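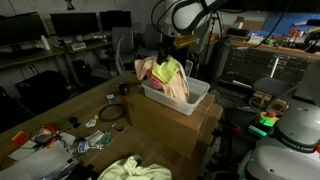 One reader of our last guide wrote in to say that every set of instructions for hemming curtains assumes you own an ironing board, a sewing room and a free weekend, and could we please do one for the rest of us. Fair enough. What follows was tested on a kitchen counter in Culcombe with a towel folded in half.

You need an iron, a tape measure, pins, thread, scissors and curtains that are too long. The last item is easy to come by. Stores sell curtains in lengths that fit the windows of some other country.

Wash first

Wash and dry the curtains the way you plan to wash them from now on. Cotton shrinks. If it shrinks after you hem, you will own very neat curtains that stop short of the sill, and guests will be kind about it.

Hang and mark

Hang the curtains on the real rod, with the real rings, and leave them overnight. Fabric drops a little under its own weight. In the morning, pin each side where you want the bottom to be, then pin the middle. If the pins don't line up, your floor is crooked. Believe the pins.

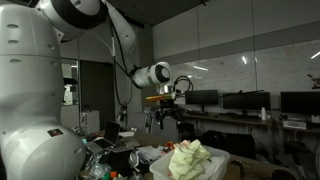
Hudport Mending Club: Home Sewing Pages

Cut less than you want to

Lay the panel flat and measure from the top down to your pins. Ours came to 58 inches. Add four inches for a double hem and draw the line with chalk. Measure again before you cut. You will skip this, and we will see you at the next repair night.

Fold and press

Fold the bottom edge up two inches and press. Fold up another two inches and press again. Pressing means setting the iron down and lifting it. Sliding it back and forth is ironing, and it stretches the fold into a gentle wave.

Sew

By machine, use a straight stitch close to the upper fold, and backstitch at each end. By hand, use a slip stitch and put something long on the radio. Stitch the open sides of the hem shut last.

Repeat for the other panel, measuring that one separately.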